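Small rack, small washing – gallery

Put together by Mhairi MacAulay, with Gadisa Adugna on pegs and tea. Quick page this, will tidy the wording later. Everything is from the one go at the little white clothes rack, the tabletop one, which we've had out since March for the Castano laundry corner pages. Clip hangers, a few small bits of cloth, a tray. Not in any order, I put them up as they loaded.

If you're after the full size airers, that's the Rutherford gallery, seperate page.

Rods and rails first. People keep writing in asking about these, what thickness, do they need sanding, will a plain one mark light fabrics. Short answer – smooth it, wipe it, hang something old on it for a day and see.

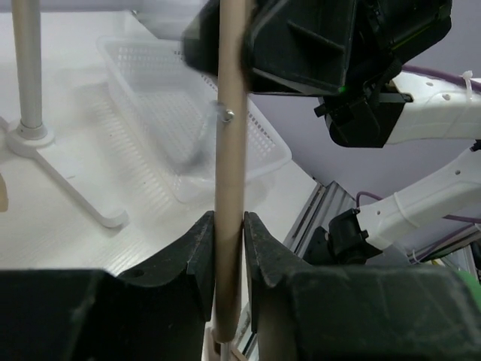 Same goes for anything you fix into one. Check for a screw head standing proud before you let knitwear near it. Gadisa lost a good jumper that way, one snag and a ladder down the whole sleeve. File it or cap it. The Prorlow notes say tape but tape goes gummy in a warm kitchen and then you've got that on your cuffs as well.

On to the hanging. Thin things by the clip, one clip each unless they swing. Wider pieces want a second one or they fold over on themselves. Leave a hand's width between if your rack's long enough, ours isnt always.
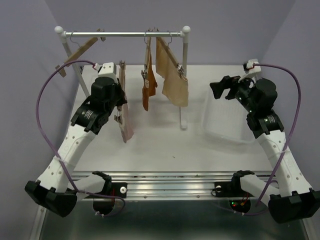

Pink, rust-orange and beige on the rail, wooden hanger tipped over at the left.

Colours – we keep lights and darks on the same rack once they're out of the wash, never had a problem. Mhairi's mum would disagree. Clip hangers beat pegs for small stuff, easier to slide along and you can lift the lot off in one go when it rains. Ours came in a bag of 24, which is far too many, they tangle.

Last one is socks. Brown and beige up on their clips, pink cloth over in the see-through tray.

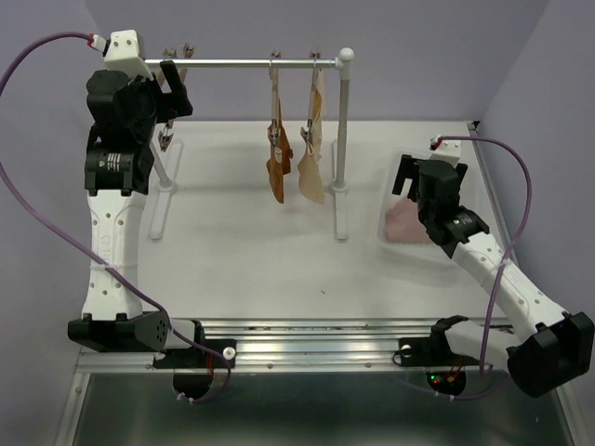
More galleries
Flarnesov shelf and drawer set, 11 pictures
Rutherford airers, full size
Pegs, baskets and bits (being re-done, half the captions are missing)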